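Prormont > Reviews > Wallpaper apps > Safety checklists > Wernari

Last updated: 4 January 2022

Wernari Wallpapers for Android: safety checklist, filled in, with comments

Inspected by Gráinne Foley, on the old test phone and then on the good one once the old one had survived. Second look by Kieran Hanrahan, whose remarks are marked KH. The marks are Pass, Fail and Grumble. A Grumble doesn't stop an app being listed on Prormont, but it goes on the page and the developer gets to read it.

BEFORE INSTALLING

Developer has a name and a way to be contacted
Pass. There's a web form and an email address. I wrote to the email address and got a reply from a human being, or from something that spells "recieve" wrong, and I'm prepared to give it the benefit of the doubt.

Store page describes the app that you get
Grumble. The store page says "every wallpaper you will ever need". I need one. The screenshots show a clock widget that isn't in the app, and I looked in all the menus, including the one labelled More, which contains a button labelled More.
KH: The widget was in the old version. They took it out in March and left the screenshots up.

Download size is stated
Pass. The store says 387 MB and my phone agreed. That's a great deal of room for an app whose pictures all live on somebody's server, but the box only asks whether they own up to it.

Reviews look as if people wrote them
Grumble. A fair few of them say "very nice app my brother likes". Either it's the same brother or there's a large family in this somewhere.

PERMISSIONS

Storage
Pass. It has to put the picture somewhere.

Location
Fail on first run, Pass on the second. It asks for your location so it can offer you wallpapers "inspired by your area". I live in Wagga. I allowed it once, in the interests of science, and was offered a Norwegian fjord. Refuse and the app carries on perfectly well and never mentions it again, so I've let it through with a warning.

Contacts
Pass. Doesn't ask. The last app I did wanted my contacts, my microphone and my calendar in order to show me a sunflower.

Draw over other apps
Grumble. Asked for when you switch on live wallpapers. Live wallpapers don't need it. Say no, and the live wallpaper moves about just the same.
KH: I said yes to find out. It put a "Rate us!" bubble on top of my banking app. I've changed my mark from Grumble to Fail for this line. Gráinne is keeping hers, and we have agreed to differ like adults.

Notifications
Fail. Switched on by default. The test phone got one in the middle of the night reading "Your screen misses you". Turn them off under Settings > Extras > Alerts and check again after an update, as mine came back.

ADS AND MONEY

Ads can be closed
Pass, just. The cross is there and it does close the ad. It's pale grey on white and suited to the fingers of a doll.

No ad dressed up as a download button
Fail. On the full-size preview page there are two green buttons. The lower one is the wallpaper. The upper one is a file cleaner that believes your phone is in grave danger. Prormont's rule is that anything green and saying Download has to download the thing you're looking at. Áine Nic Giolla wrote to the developer and they have promised to move it. We'll look again when the next version is out, and the listing stays amber until then.

Subscription price shown before the trial starts
Pass. Plain text, decent size, above the button. I was almost disappointed.

Cancelling works
Pass. I cancelled the trial from the store's own subscriptions page and got a sad cartoon cloud for my trouble. No charge.

THE PICTURES THEMSELVES

Files are the resolution they say they are
Grumble. I sampled 50 from the "Ultra" section. Most were fine. A handful had been blown up from something tiny, and you could tell, as the footballer had no face and the grass had corners. Footballers come off worst in general. Anything landscape or abstract was sharp.

File names and types
Pass. Everything arrived as an ordinary image file. If a wallpaper ever turns up as an APK, don't open it, don't "just see", delete it and go and have a cup of tea.

Source and licence given
Fail. The app claims 2534 wallpapers and credits for them are found on one page headed "Credits", which says "Thanks to the internet". The internet is not a photographer. Ciarán Ní Chonaill handles takedown requests for us and would like it known that she has already had a letter about the lighthouse. We don't link to the Celebrity or Sport sections for this reason, and you should assume that anything in them belongs to somebody who hasn't been asked.

Nothing nasty in the family section
Pass. Kittens, balloons, a tractor. There is one clown. Opinions on the clown vary in this office and the checklist has no box for clowns.

ON THE PHONE

Battery, static wallpaper
Pass. No difference that I could find.

Battery, live wallpaper
Grumble. With the koi pond running the old phone went from full to half by lunch. It's an old phone and was never going to win anything, but with the pond off it makes it to dinner. The good phone coped. If you want fish, carry a charger.

Phone gets warm
Pass for static, Grumble for the koi.

Icons still readable
Grumble. There's a dimming slider, a really good one, hidden under Colour > Advanced > Mood. Slide Mood to the left until you can find your own messages.

Auto-change behaves on mobile data
Fail, fixable. Auto-change fetches a new picture every hour over whatever connection it can get. Set it to Wi-Fi only before you do anything else. Eamon Fitzgerald didn't, and Eamon spent the last week of his billing month reading texts from his telco.

Lock screen still locks
Pass. I test this because of Sternness, which we inspected last winter, and which replaced the lock screen with a handsome picture of a lock.

REMOVAL

Uninstalls cleanly
Pass. App gone, wallpaper went back to the factory swirl.

Leaves nothing behind
Grumble. It leaves its cache folder sitting in your Pictures folder under the name "tmp_wall". Delete it by hand. If your gallery app backs everything up, check the backup as well, or the footballer without a face will be in your cloud until you retire.

VERDICT

Amber. Listed, with warnings, no link to Celebrity or Sport. Goes to green if the fake Download button moves, the credits page gets some actual names on it, and the alerts stay off when they're told to stay off. Kieran would like it noted that he wanted red. Noted.

If you already have Wernari on your phone there's no need to rip it off in a panic. Do these in order:

- Settings > Extras > Alerts, off
- Auto-change, Wi-Fi only
- Location and draw-over-apps, both refused in Android's own settings
- Ignore the upper green button

Readers keep asking whether it would be simpler to use a picture of their own and skip the apps altogether. 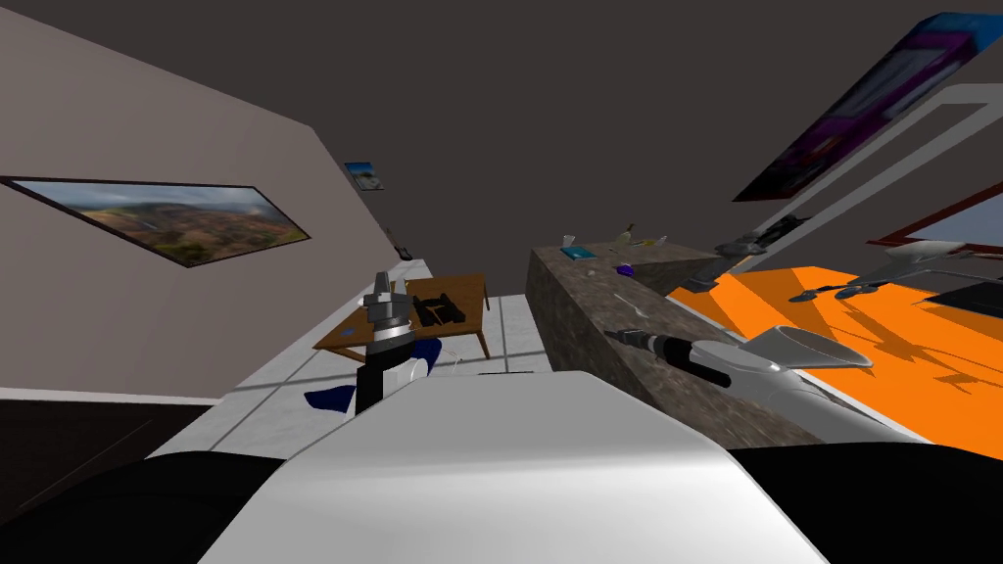 It would. Open the picture in your gallery, tap the menu, choose Set as wallpaper, and put the phone down. No permissions, no koi, and the licence question is easy if you took it yourself. We'd have very little left to inspect, mind you, so please don't all do it at once. Kozma is next on the list, and it has already asked for my microphone.

Related
Sternness lock screens: checklist and why it stayed red
Kozma live wallpapers: inspection pending
How to read an Android permissions page without crying
Wallpaper sizes for older phones
Reporting a stolen picture to Prormont
What our green, amber and red marks mean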